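Packaged Water Shelf-Life Study: Progress Report to Alance
Reporting date: 7/9/23

1. Status

Work packages 1 and 2 are complete. Work package 3 (storage trials) is under way and is running nine days behind the plan agreed at the start of the grant. The delay arose from the late delivery of the second temperature cabinet from Menderex and does not affect the final reporting date. Spending is within budget under all headings except consumables, which is dealt with in section 5.

2. Sample intake

The target for intake was 1,500 bottles. We have logged 1,506, drawn from 19 production lots. All were bought through ordinary retail channels and recorded by lot, bottling date and closure type on arrival. Bottles with damaged seals were rejected before logging and are not included in the total.

Of the logged bottles, 1,157 have been assigned to a storage condition. The remainder are held in the dark store at Prindari as controls and replacements. Three lots arrived with less than half of their stated shelf life left. These have been kept in the study but will be reported separately, as pooling them would blur the effect of storage time.

3. Storage trials

Bottles are held under three conditions: dark at 20 degrees, dark at 40 degrees, and indirect daylight at room temperature. Bottles are withdrawn at fixed intervals and tested for pH, conductivity, antimony and acetaldehyde. Closure torque is measured before opening.

Early acetaldehyde results from the 40 degree cabinet are higher than those from the dark store, as expected. The spread between lots is wider than we had allowed for – in places wider than the difference between conditions. We have therefore increased the number of replicates at each of the remaining withdrawals. 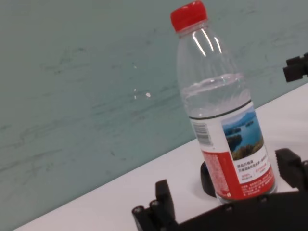

Antimony results are available for the first two withdrawals only. All are well below the limit set in the protocol. No trend can be claimed until the third set has been run.

4. Methods and quality control

The Yatsenko torque gauge was recalibrated after it was found to read high at the lower end of its range. Earlier readings have been corrected and the raw values kept. One batch of blanks failed for conductivity and the samples tested alongside it were repeated from replacement bottles.

5. Budget and next steps

Consumables are overspent owing to the extra replicates. We ask for approval to move the unspent travel allowance to this heading – no additional funds are requested. The third withdrawal is planned for October, and the antimony results will be sent to Alance once the blanks have been checked.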